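Section 7: Gripper stall and dropped plates (Titik two-arm table unit)

This section applies when an arm stops over the tray with fault 23 (gripper stall), or when a plate slips while being lifted. Revised 2 April 2019. It replaces the August sheet.

CAUTION: A stalled gripper still holds torque. Do not pull the fingers apart by hand while the unit is powered.

7.1 Making the unit safe

1. Press the stop button. Both arms hold their position.
2. Support the upper link of the stalled arm with one hand – it will sink when power is removed.
3. Switch off at the supply and wait 30 seconds.
4. Lower the arm to the table, away from the tray.

Before restarting, check the working area. Plates should lie fully inside the tray rim, and the waste bag should stand clear of the path of the left arm. A plate resting on the rim sits at an angle, and the fingers will close on one edge only.

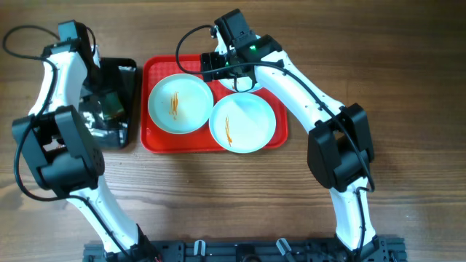

Tai, writing from the Ultasville site, reports that fault 23 came back there after every restart until the plates were wiped. Food left on the glaze had been carried on to the finger pads, and the pads slid until the motor reached its limit. Vadness has added step 3 below as a result.

7.2 Clearing the fault

1. Remove the plates and tray.
2. Inspect the finger pads. Replace any pad that is split or polished smooth.
3. Wipe the pads and plate rims with a damp cloth, then dry them.
4. Check that the cable loop at each wrist moves freely and does not catch on the bag.
5. Put back the tray and plates. Switch on and run test 111 with grip force set to 80 per cent.

Note: Test 111 moves both arms. Keep hands behind the mounting frame until it ends.

If fault 23 returns during the test, leave the unit switched off and go to Section 8, Gripper motor replacement.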